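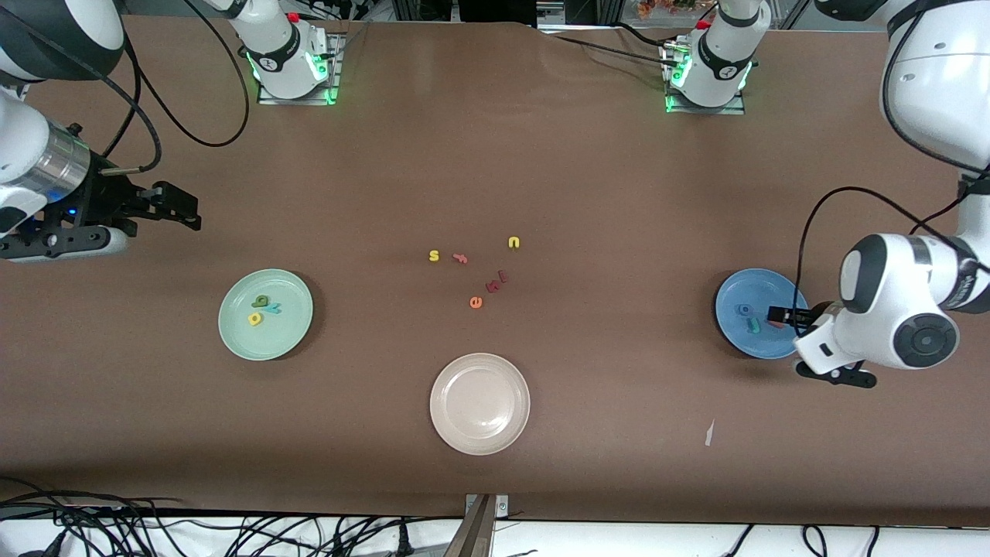
4th October

Up at a quarter to five because the crane was booked for six and the road at Avside closes to wide loads once the school run starts. The crane came at twenty past seven. The driver had gone to the other Avside depot, the one that shut in June, and had sat outside the gate there wondering why it was so quiet. I told him no harm done. There was harm done, as I had already paid two men for an hour of leaning on a fence, but he had a long day ahead and I was going to be standing under his hook.

The job was the old chiller off the roof of the Kiltska building and the new one up in its place. On paper this is two lifts. On paper I have also been home for dinner every night this year.

Adebayo did the lift plan and it was a good one, with the outriggers drawn in and the drain covers marked. What it did not have was the florist's van, parked square on the front left outrigger. Jummai went door to door looking for the owner and came back with a coffee, a bunch of something yellow and no keys. The florist's husband had the keys and the husband was at the dentist. We waited for his numbness to wear off enough that he could explain on the phone where the spare set was. Behind the till, as I understood it. It was in the fridge with the roses.

Pads down, crane leveled, a little after nine. Wind was fine at the hook, fine on the roof, and bad in the one corner of the parking lot where the client had chosen to stand with his hat on.

The old unit was listed as 1,653 pounds. I have never met a listed weight I trusted, least of all one typed on a sheet with the building's name spelled wrong, so I had Somtochukwu rig it for a good deal more and told the operator to take it up an inch and hold. The load cell read well over the sheet. Somebody years ago had filled the bottom of the frame with concrete to stop it rattling. It worked, I suppose. I have been up on that roof four times this month and it never rattled once.

So we set it back down and did the sums again. We were still well inside the chart at that radius, but I wanted it written down and signed before anything left the roof, and Adebayo wrote it down and signed it with the face of a man whose good plan now had a coffee ring and a correction on it. Then up, over the parapet, and down onto the flatbed with Jummai on the tag line. She's getting very good. She doesn't pull at the thing, she just sort of talks it round. I remember my own first year on tag lines and it was more like water skiing.

Lunch was on the tailgate. Meriem rang from the office to ask if we'd be done by two, and I said it depended what she meant by done, and she said she meant would the crane be off the clock. I said no. She said she'd had a feeling. She has a way of saying "right" that costs me about a pound in weight each time.

New unit went up clean. The bolts did not line up with the holes, of course. They were out by the width of my thumbnail, and the Amadi people who made the frame were sure on the phone that the holes were right and the building was wrong. I looked at the building. It has been there since before their salesman was born and it didn't seem bothered. Somtochukwu slotted two of the holes with a file and a drill while the thing hung there on the hook, and I watched the hourly rate go by like a parade.

Last shackle off at ten to four. Swept the lot, moved the cones, gave the florist back her parking space. The client shook everyone's hand and asked if it was always this simple.

Still to do: call the scrap yard and tell them about the concrete before they find it themselves. Two slings to go in for inspection, the green round one has a scuff I don't like. Find out who Amarachi Ezeani is, she has left three messages about a hot tub in Usholm that has to go over a house. It's always a hot tub. The house is always somebody's mother's and there's always a greenhouse behind it.

Left boot is letting in again. Flowers are in the measuring jug, they look all right.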